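Bringing Fish Home From the Coast: Kitchen Tips

Mar 7, 2021

Every vacation to the shore ends with the same bright idea, which is to buy a whole fish off a dock and cook it like the locals do. The locals own a sharp knife and a hose. You have a rental with one dull blade and a cutting board shaped like a pineapple.

Ask what came in that morning and buy that. If you march up to the stand in Pitham demanding snapper because a magazine told you to, you will get snapper, and you will get it at the magazine's price. The odd-looking fish next to it is usually cheaper and tastes fine once the head is off.

Look at the eyes and smell the gills. Clear eyes, clean smell, firm flesh that bounces back. If the seller starts a long story while you sniff, keep sniffing.

Scale it outdoors. Scales fly, and you will be finding them in the toaster come September. If you must work inside, hold the fish under water in the sink and scrape from tail to head with the back of a knife. A spoon works too, slowly.

Dry the skin before it goes near a pan. Paper towels, both sides, then again when you think you're finished. Get the oil hot, lay the fish in away from you, and leave it alone. It will let go of the pan when it is ready. Poking it every ten seconds is how you make fish hash.

For the drive home, pack fillets flat in zip bags with the air pressed out and ice on top as well as underneath. Drain the meltwater when you stop for gas. My cooler is a Hafstein that cost me 50 dollars and smells permanently of mackerel, so take that as a review.

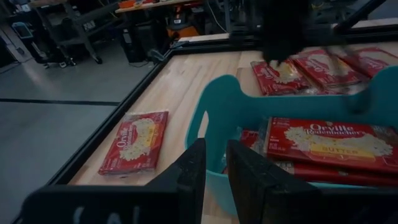 Eat it within 2 days or freeze it. Write the kind of fish on the bag, since every white fillet looks alike by the time you dig it out, and a family can argue over a frozen lump for an entire evening. Thaw it overnight in the fridge on a plate with a rim.

Bones and heads make stock. Rinse them, cover with cold water, add an onion and simmer for half an hour. Open a window first. Then open the other one.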